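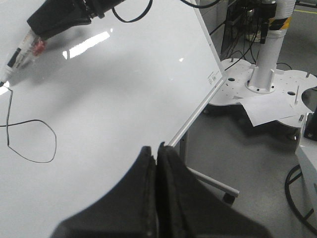 Whiteboard Questions, Answered

Kenta Sakai buys and looks after the boards at Onishi, a shared office with 15 meeting rooms. He has heard most sales pitches and believes few of them. Last updated Jan 10, 2019.

Do I need the expensive board?

Probably not. Sellers love the word "premium" and rarely say what it means. Ask what the surface is made of. Painted or melamine boards are fine for a kitchen or a kid's room. If you write on it every day, get porcelain on steel and skip the upgrades.

Is a glossy surface better than a matte one?

It wipes easier. It also throws every ceiling light straight back at you, as a long white streak if you have tube fixtures. Matte boards cut the glare and hold on to more ink. Brochures tend to mention one half of that. Take a marker to the showroom and stand where your people will sit.

Can tilting the board fix the glare?

Sometimes. Mostly it moves the streak to where somebody else is sitting. Try it before you drill any holes.

Why do my lines come out wobbly?

You're writing from the wrist, or the board is moving. Check the second one first. A board lying loose or leaning on a chair will shift when you press. For loops and big curves, move your whole arm and don't slow down in the middle. I've seen special "steady grip" markers for sale and can't say they did a thing for me.

The Zarkis cleaner says it lasts 1000 wipes. Does it?

I don't know, and I doubt anyone stood there and counted. We bought a bottle in November. It cleans about as well as a damp cloth followed by a dry one. I went back to the cloth.

How do I get old marker off?

Draw over it with a fresh dry-erase marker and wipe right away. This works more often than it should. For what's left, rubbing alcohol on a rag. Keep scouring pads away from it, whatever the package says about "gentle."

Do markers have to be stored flat?

I'd say yes, or tip down. Tip up, ours fade early. Cirgate told us their holder makes this unnecessary. We tried one and it didn't.

What about the little barcode label on the edge?

Leave it alone if it's on the frame. You may want that number if you file a warranty claim, and peeling it leaves glue. If a label is stuck on the writing surface, take it off the day the board arrives.

Are warranties worth anything?

Read what they exclude. The Tasonley one we were offered ran up to 15 years and left out scratches, stains and ghosting. I asked what it did cover and am still waiting for a reply.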